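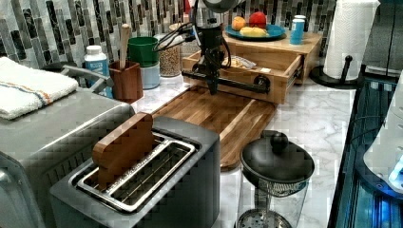

Progress report to Plonadach: household chores work package

August
By Zorica Dervishi

Home | Projects | Reports | People | Contact

Status of the breakfast counter

In this period we worked only on the kitchen counter. The plan, as agreed with Mr. Nautiyal, was to find out which small chores an arm can do in a kitchen that was not built for it. We kept the marble top, the drawer box with the fruit plate on it, the French press and the toaster. A wooden slice takes the place of bread in the toaster, so every trial begins with the same shape.

We made 321 trials of five chores. Opening the drawer is the most reliable one. Placing the slice in a slot is second, and the usual mistake is that the slice touches the rim and turns a little. Folding the towel is still weak, and I don't expect it to be ready in the next period.

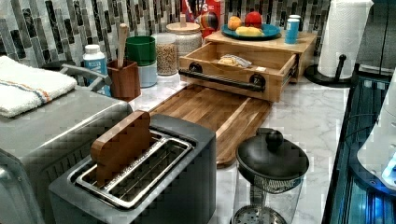 Clutter costs us more than I wrote in the last report. When the counter holds only one or two objects the arm is quick. With jars, cups and a bottle at the back, the planner from Vaněk takes long pauses, and in eight trials Arif Bandara had to stop the arm by hand. Nothing was broken – but a person at home would not wait so long for toast.

The bag in the drawer is also an open question. The arm can reach it, but soft plastic changes its form with each grip, and our success there depends too much on how the bag was lying before. Crisanto Dela Peña is preparing a softer fingertip for this.

Can the machine do the chore yet? For the drawer, I would say yes, with a person near. For the towel and the bag, no.

Budget and next steps

We spent 856 euros on spare parts, inside the agreed amount. Next we will repeat the slice trials with real bread and move the toaster between runs. I ask for your approval to postpone the dishwashing task until the bag task is stable.

Related items
Prulelum gripper: notes on wear
Callari test kitchen: safety rules for visitors
Florêncio Salgado: Shelf stocking, first results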